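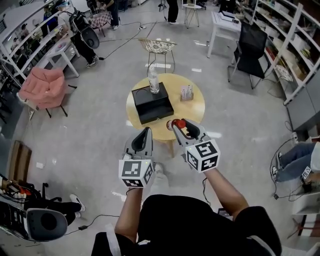
Hunbridge HR-2 Roof Bar Set

The HR-2 is a pair of aerodynamic roof bars for estate cars and crossovers with raised or flush side rails. It replaces the HR-1, which remains available from stock until the end of December. The two sets share the same end caps and lock cores. The feet are new and won't fit the earlier bars.

Each bar is extruded from aluminium in a flattened oval section. The upper face has a full-length T-slot covered by a rubber strip, which is cut to length once the accessories are in position. The strip also reduces wind noise, so it should be refitted in any section of slot that isn't in use.

Specification

Bar length: 118 cm
Minimum distance between front and rear bars: 700 mm
Maximum rail spacing, outer edge to outer edge: 1146 mm
T-slot width: 20 mm
Finish: silver anodised or black powder coat
Locks: four, keyed alike
Maximum load: 75 kg, evenly spread, or the vehicle maker's roof limit if lower

The load figure includes the weight of the bars and of any box, carrier or basket fitted to them. Roof limits vary between trim levels of the same car, particularly where a glass roof is fitted. Check the handbook for the exact vehicle before ordering.

Fitting

The bars are supplied part-assembled. A torque key is included and clicks at 6 Nm. Fit the front bar first, measure back to the rear bar position on both sides, then tighten all four feet in turn, a little at a time. Check the torque again after the first 50 km and before every long journey.

Two foot kits are offered. Kit A clamps around raised rails with a visible gap beneath them. Kit B is for flush rails and uses a vehicle-specific pad, chosen by registration year and body type. Cars with a bare roof or fixed points under trim covers are not supported at present.
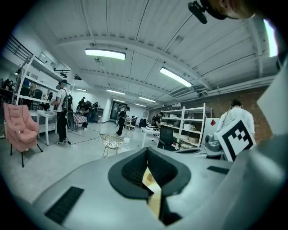 Can the bars be left on the car through an automatic car wash?
They should be taken off first. The brushes can catch the end caps and pull the rubber strip out of the slot, and damage of this sort isn't covered by the guarantee.

Accessories

The T-slot accepts standard 20 mm fixings. The Ollby range of cycle carriers and ski holders fits without adaptors. Boxes supplied with U-bolts can be used if the bolts have an internal width of at least 85 mm – older boxes often fall short of this and need the wide bolt pack, sold separately.

Spare end caps, strips and lock cores are listed under Parts. Replacement keys are cut to the number stamped on the lock face, so it's worth writing this down when the bars are new.

Delivery and returns

Sets are sent from our Veradville warehouse in a single carton. Unused bars may be returned within 30 days, provided the rubber strip has not been cut. Foot kits ordered for the wrong vehicle will be exchanged, with carriage charged one way.

Fitting enquiries: Karla Ledesma, Technical Sales
Page last updated 20 July 2021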